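Warkalia Hand Kit
Multi-fingered hand for light sorting and packing
Supplied by Deltside

Overview

The Warkalia is a multi-fingered robotic hand sold as a kit for arms that already have a tool flange and a spare power line. It is meant for small parts, packets and samples that a two-jaw gripper tends to crush or drop. The kit comes with the hand, the wrist adapter, a wrist camera with bracket, and the Sismont control software on a USB stick.

The fingers are jointed and finished in dark gray. They close at a force you set in the software, and each finger can be limited separately.
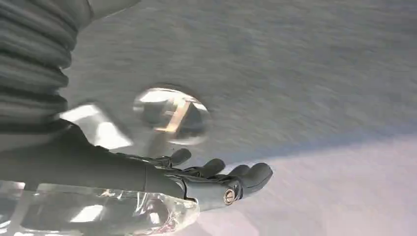 Hand and forearm, from the wrist camera.

What you need

An arm rated for a payload of at least 2 kg, a Windows laptop, and a clear work area. Cables should be tied back along the forearm before the first run. Leave slack at the wrist, or the hand will pull on its connector when it turns.

Firmware 257 or later is required. Units shipped before August have an older version and can be updated free of charge.

Setting up a work area

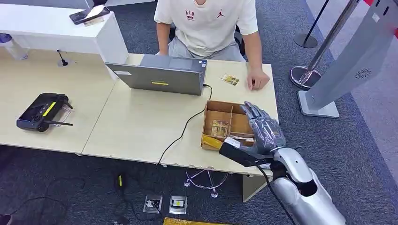
Most buyers start with a single box and add more stations later. Deltside recommends teaching the approach point first, with the fingers open, and saving it before any grasp is attempted. A shallow cardboard box with dividers is good enough for this, with the hand stopped over one compartment and the fingers spread. The operator can sit at the far side of the desk with the laptop open. Run the first 300 cycles at low speed and check the log for missed grasps.

Service and spares

Finger covers are sold singly. Return the hand for inspection after 300 hours of use. For service bookings contact Dumisani Potgieter, and for quotes and demonstrations Apolline Boyer.

Page updated 16 July 2018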